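4. Employer-supported volunteering and the problem of the second year

4.1 How the programs were set up

The four employers in our study began their volunteering programs under different conditions, and the differences mattered more than we expected when we planned the interviews. Ranis, a regional freight company, gave every employee two paid days a year to spend with a charity of their choice. Gramik, which makes fittings for commercial kitchens, started with one partner organization and sent whole departments there in turn. Lacson, an accounting firm, asked its staff to offer professional skills and did not organize group days at all. Hastitz, a software and engineering company, left the matter to its local offices, and the offices arrived at arrangements that had little in common with each other.

None of the four had a written definition of volunteering when it began. At Ranis the question came up early, when an employee asked whether coaching a youth team he already coached would qualify. It did, after some discussion between his manager and the personnel office. At Lacson the same question was settled the other way: hours already given before the program started were not counted, though staff could use their paid time to extend them. We return to this point in 4.3, as it affected the records each employer kept.

We interviewed staff, line managers and the people who received the help. Lina Semaan conducted the interviews at the partner organizations, and Cherry Mae Belmonte conducted those at the workplaces. Interviews were held separately so that staff at a charity would not be asked to judge a donor in the donor's presence. A survey was sent to 400 employees across the four workplaces, and 200 returned it in a form we could use. The response was uneven. Lacson employees replied most often and Ranis drivers least often, and many of the drivers told us later that they read company email only from home.

4.2 Who took part

In the first year, participation followed the shape of the working day. Office staff could move a meeting and go. Drivers, machine operators and reception staff could go only if somebody covered for them, and in most cases the cover had to be arranged by the employee. One operator at Gramik described asking three colleagues before giving up. Her manager was in favor of the program and said so in his own interview, but he had no budget line for replacement hours and did not think it was his place to ask for one.

Where cover was arranged centrally, the gap between office and shift staff became smaller. Gramik made this change between the first and second years. It did so by closing one line for an afternoon and sending the whole crew together - a costly choice, and one the company did not repeat in the slower part of the following year. Ranis tried a similar arrangement at one depot only.

Survey answers on motivation were fairly ordinary. People took part when a colleague they liked was going, when the place was near home, or when they had some earlier tie to the cause. Few mentioned the company's published goals, and several could not say what they were. Staff who had gone once and did not go again gave practical reasons: the task had been too small for the number of people sent, the date had been changed late, or they had spent much of the day waiting. Only a handful said they had lost interest in volunteering itself, and most of those were already giving time elsewhere.

4.3 What was counted

All four employers counted hours. Two also counted people, and Lacson assigned a money value to each hour using its own billing rates. The partner organizations found this last practice hard to work with. A food pantry that had received 70 hours of help with its bookkeeping was shown a figure larger than its yearly rent. The pantry's manager said the bookkeeping had been useful and the figure had not, and that she worried a future funder might read it as income.

Counting hours had a second effect. It favored large single events over small regular commitments, as a single event with a sign-in sheet was easy to record. Employees who gave an hour every other week by telephone often did not report it. At Hastitz, the office with the lowest recorded hours was the one most often praised by its partner, a literacy group that had been matched with the same few engineers since the start. When we asked the engineers why their hours were missing from the records, they said the form asked for an event name.

We do not suggest that hours should be dropped. They are simple to collect and partners understand them. But a program judged on hours alone will tend to produce hours, and the organizations on the receiving end have to supply the tasks that fill them. Three of the partners admitted to us that they had put off useful work, or saved up painting and sorting, in order to have something ready for a group.

4.4 The second year

Recorded participation fell at three of the four employers in the second year. The exception was Lacson, where it held steady. The fall was sharpest where the person who had started the program had moved to another post. At Ranis the role stood vacant from August until the winter, and two partner organizations wrote to the company in that time without getting a reply. Both had since filled their calendars with other groups.

Partners spoke about contact more than about numbers. They wanted one name to call, a date that did not move, and notice when a group was going to be smaller than promised. Those who had these things were willing to overlook a good deal else. Those who did not were polite about it, and in several cases had quietly stopped offering the dates that suited the company best.

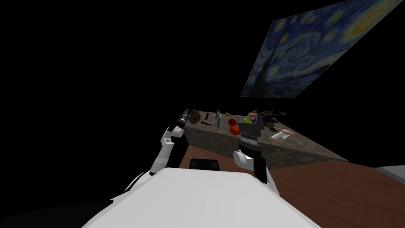
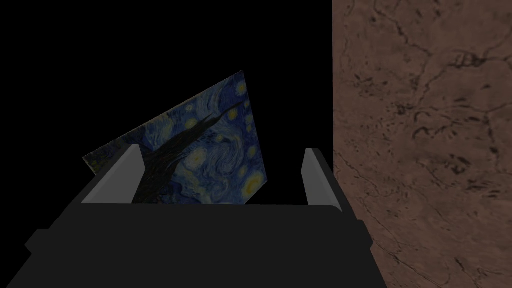 Figure 2. Computer-rendered views with robotic grippers: the two arms and a stone countertop (first), and a canvas of "The Starry Night" held between gripper fingers (second).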